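Printed 18650 holder: cell fits tight, contact unreliable

Posted 20/05/2026 by Rostell

I printed a single-cell 18650 holder in green, with a bent metal clip at one end and a copper-colored plate held by a hex nut and bolt. The cell goes in, but I have to push hard, and the meter reading comes and goes.

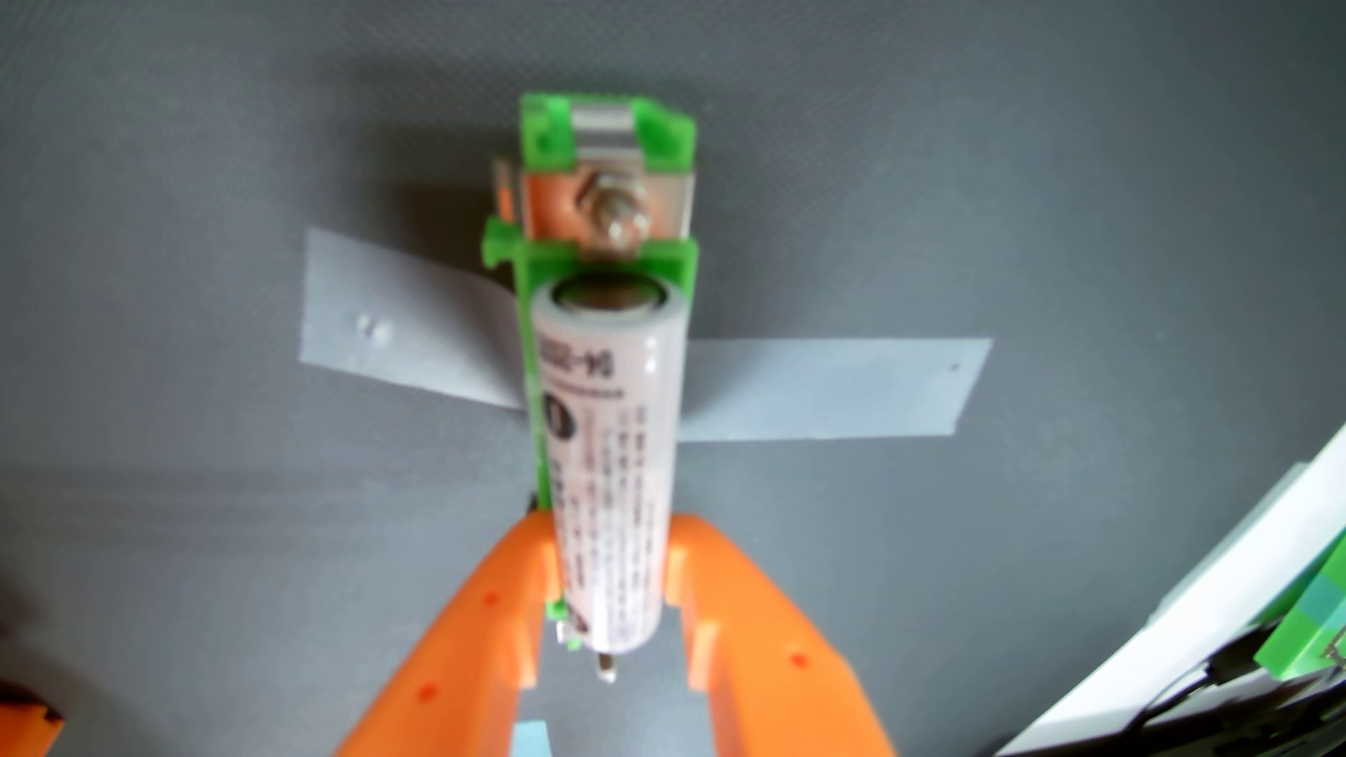
What I have tried so far

Tightening the nut, which changed nothing. I also taped the holder to the bench with two strips so it can't walk when I push -- that part I'm happy with. 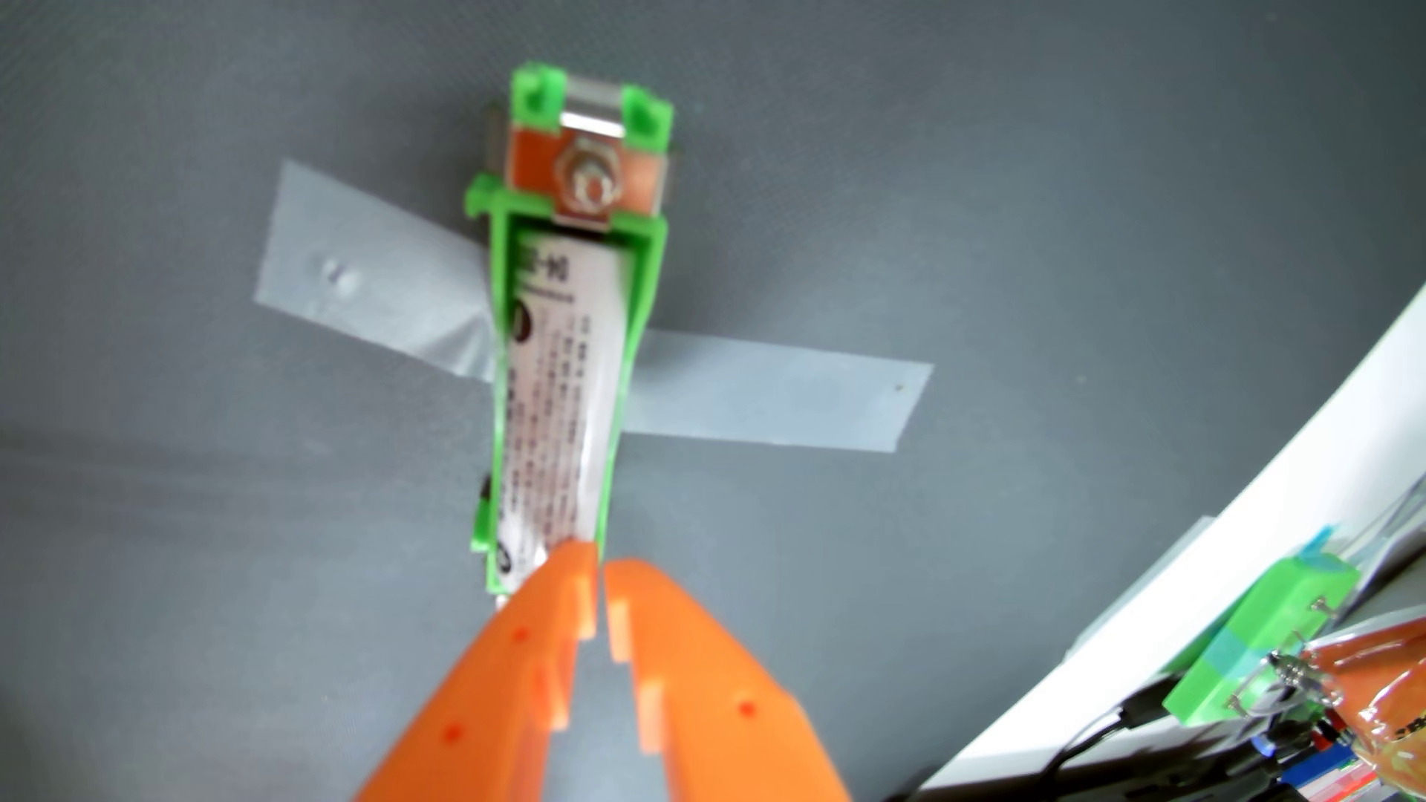 Jandetti
Bend the clip back a little and try again. Mine did the same.

Aerts
Pull the cell and check it before you touch the holder.
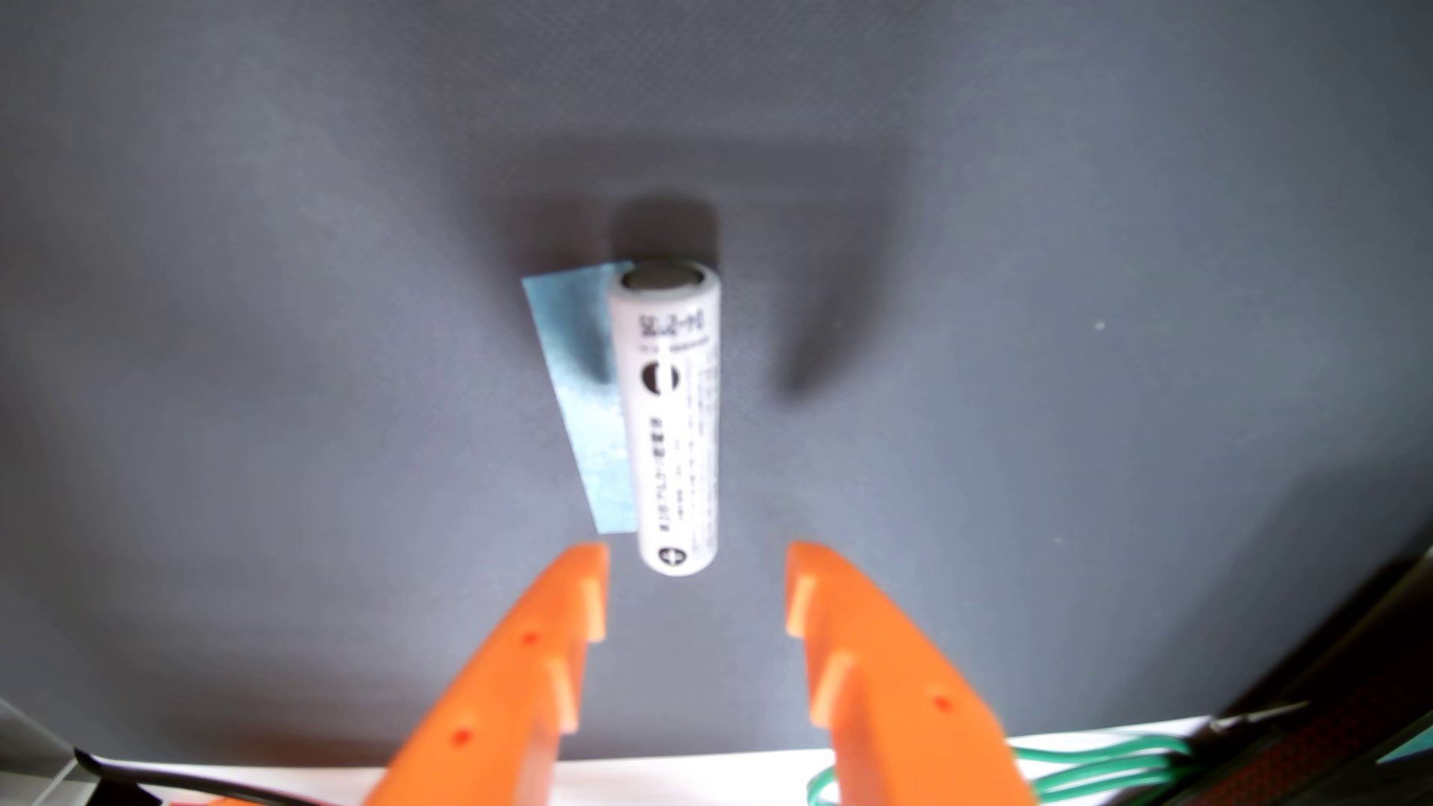

Printed holders often come out tight, and the wrapper takes the damage. Look along the edges for nicks, and if you see bare metal, rewrap the cell before using it. Check polarity too. Your wrapper has a small plus sign in a black circle near one end, so mark the matching end of the holder with a pen. Then sand the inside of the side walls with 600 grit, 2 passes each, and test the fit again. Leave the nut alone.

Last, lower the cell in straight, in line with the rails.

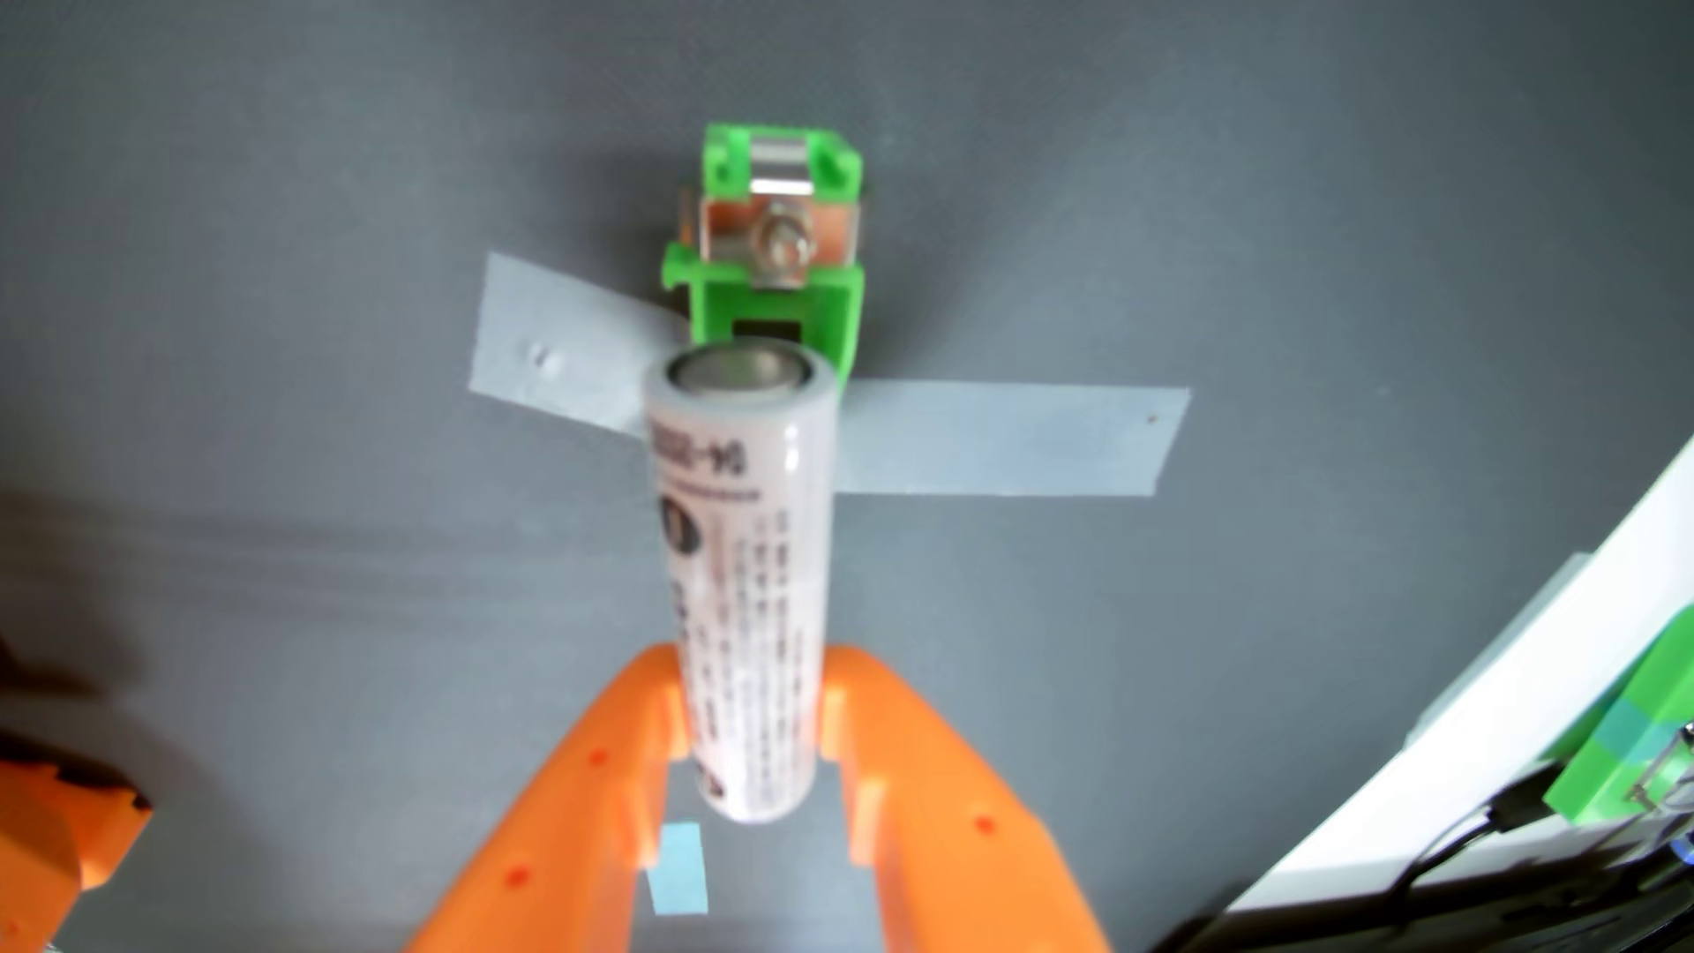 Cell held in orange gripper fingers, taped holder on the gray surface.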